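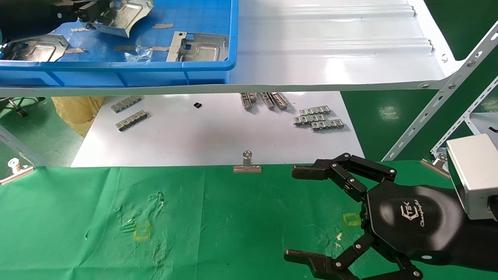
The parts that trouble a robot most are often the cheapest ones on the bench. At Kanlow, a contract assembler of drawer and cabinet hardware, the engineering office has spent the spring learning which hand copes best with thin metal: flat strips, slotted slides, and stamped plates with raised patterns.

The trial began on 8th April under the direction of Hye-jin Yeo, head of process engineering. Three hands were put through the same program of work. The first was a plain two-jaw parallel gripper supplied by Stosuveck. The second was a vacuum cup. The third was a Changingtek gripper with articulated fingers and flat black fingertip pads. Each was asked to take parts from a blue bin and from a white sheet, and to set them down within small outlines of yellow tape on a green cloth. The program came to 2510 picks.

Results varied more by part than by hand. The vacuum cup did well on plain surfaces and poorly on embossed plates, where it could not hold a seal. The parallel gripper was the most exact on single slides but failed 147 times on strips lying flat against the floor of the bin. The articulated fingers were slower on every part, and Ms. Yeo's team spent six days adjusting their closing force before the figures settled. They recorded the fewest failures on mixed parts.

"We had expected to choose on speed," Ms. Yeo said. "Our operators asked us to look at recovery instead — how often a person must step in."

Jae-hoon Sung, who wrote the control software, regards the camera as the harder question. Bright metal reflects the overhead lights, and two overlapping slides can be read as one. His group has compared nine lighting arrangements and favors a low, diffuse source placed to the side.

Kanlow has not yet made a purchase. A second trial is planned at its Pokeck plant, where bins are deeper and parts arrive in plastic bags. The Chae controller used this spring will be kept for that work, and the vacuum cup will be left out.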